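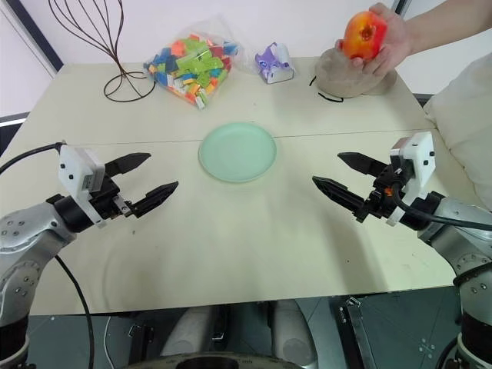
Kodstead Plate Set

Recordings from the Kodstead robotics club, made on a two-arm robot with two-finger grippers. In every episode the robot is supposed to pick one thing up off the table and leave it on the round green plate. The club collected this for the Szénási Cup and is putting it online because the Cup rules say we have to. Read the Known problems section before you download anything. It is the longest section.

Version of 2019-08-17. The earlier upload had the wrong labels for one whole session and should be deleted if you have it.

What you get

1,362 episodes in one folder, one subfolder per episode. Each subfolder holds the camera frames, the joint positions for both arms, the gripper opening for both hands, and a text file with the label. The label file has four lines: object, arm used, result, operator number. Operators are numbered 1 to 8. We know who they are and you don't need to.

400 of the episodes are listed in test.txt. Please don't train on them. We can't stop you, and at least one team at last year's Cup plainly did train on their test list, judging by how their robot behaved once someone swapped the table.

How it was collected

A student drives the arms by hand from the control station. Another student stands at the side of the table, puts the next object down, gets their hand out of the way and says go. The grippers are meant to be open and empty at that point. The driver has one try. If the object ends up on the plate and stays there until the driver lets go, the result is "ok". If it doesn't, the result is "fail". A third label, "stopped", means somebody hit the stop button.

Between objects nothing gets cleared away. Whatever is waiting its turn sits along the back of the table: a clear bag of colored toy blocks, a small purple and white package, a wire thing like a whisk standing on its base, something soft and gray-beige. The fruit gets handed in from the right. We told ourselves this clutter would make the data more realistic. It may have. It also means the back row changes from session to session, and a model can learn which session it is in by looking at the back row and ignoring the object completely. We tested for this once, badly, and did not like the answer.

Known problems

The plate hardly moves. The plan was to shift it after every episode. People got tired of that inside the first session. Any success rate you get with the plate in our spot tells you very little about a plate in your spot.

Empty hands. The recorder starts before the object is placed in plenty of episodes, so a person's hand and forearm show up early on. Trim these yourself. The script trim_start does it by looking for arm motion and it gets fooled by small twitches.

"Ok" is generous. Operators graded their own driving. When two of us went back over a pile of old episodes we disagreed with the original label often enough to stop and have an argument about what "on the plate" means. We never finished relabeling.

The bag. Clear plastic that wrinkles differently each time it is touched. Nearly every bag episode is a fail. If your model does well on the bag, check your code first.

Two arms, one job. Very little here needs both arms. The club wanted two-arm data because the Cup gives extra points for it, so you will find episodes where the second arm just hangs there. The "arm used" line says "both" for some of these. It should not.

Cables. The cables at the wrists hang in loops, and they shift. Joint data is fine. Anything you compute from images near the wrists, treat with suspicion.

Operator 6 is much faster than everybody else and is also overrepresented. Balance by operator or you will be copying one person's habits.

Baseline

We trained the Flullix starter model for 10 passes over the training list with no changes. It reaches for the right area and closes the gripper at the wrong time. The Prendard converter was used to make the smaller frames; it drops the last frame of each episode and we haven't found the setting that stops it.

We are not posting a success number. The one we had looked good, and then it was rerun on a different afternoon and looked a lot worse.

What this is good for

Testing a data loader. Practicing on messy labels. Maybe pretraining, if you mix it with something better. We would not use it to claim that a robot can set a table.

License and changes

Free to use for any purpose, credit to the Kodstead robotics club. Relabeled results are planned for December, if enough of us are still in the club by then. Report broken episodes by folder name, and please say which file you opened.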